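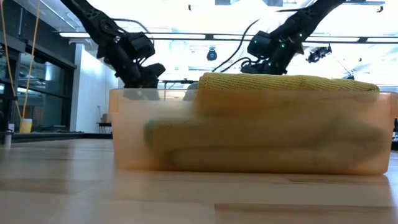 Fig. 1. Folded cloth in an orange bin on the table.

Packaging and Shelf Life of Dried Linden Flower Tea
Project report, Kerstin Gerlach and Marek Šimko
Supervisor: Normunds Koppel

1. Aim
We wanted to know whether a paper box keeps linden flower tea as well as a tin does. Drurar, a small herb grower, sells its tea in both and gave us 2 kg of dried flowers from one harvest.

2. Method
The flowers were split into 100 g portions. Ten went into card boxes with a paper liner and ten into tins with a push-on lid. All were kept on the same shelf, out of the light, until May. Moisture was measured by weighing a sample before and after drying in the oven. For taste, 11 students drank both teas without knowing which was which and scored them for smell, colour and strength. Ha-rang Ban ran the tasting and did not score.
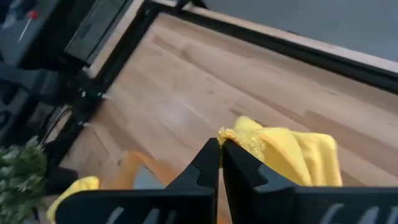

Fig. 2. Yellow microfibre cloth held between two black gripper fingers.

3. Results
Tea from the boxes had taken up more moisture in every portion. The smell score was lower for the boxes, but colour scores were nearly the same. Strength was mixed, and two tasters left that column blank. One tin had a dented lid and we kept it in the results.

4. Discussion
The paper liner was folded over at the top and not sealed. A sealed liner might close most of the gap, and Drurar is willing to try one. We only tested one herb. Mint loses its smell faster and should be tested next. The tasting was held in room 202 straight after lunch, which may have affected the scores.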